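Trips > Factory and Workshop Visits > Hirka Basket Works

Posted in December by the Todness Crafts Desk

The Hirka works runs one public tour per month, starting at 11 in the morning. The building is a former dairy, and the drains in the floor are still used to empty the soaking tanks. Our group was split into 2 parties, with 12 people in ours.

Soaking and sorting

Stock comes in bundles from Breathnach, a grower on the river side of town. Rods are graded by length, then by butt diameter, and soaked overnight. Thin material is split and planed into flat strands on a Fullo splitter – a loud machine, and the only one on the tour that required ear protection.

Weaving

Bases are started by hand on a flat board. The weaver keeps tension even by turning the work, and the rim is closed last. Round shallow baskets make up most of the orders, nearly all of them for cafes, which use them to serve bread and sandwiches.

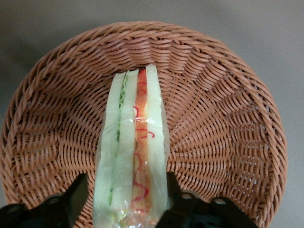 Finishing and shop

Loose ends are trimmed with side cutters, and each piece is checked for rock on a level plate. Rejects go to the shop at a reduced price. Parking is limited and the upper floor has stairs only. Allow 2 hours, including the shop.

Todness Crafts Desk | Contact | Back to top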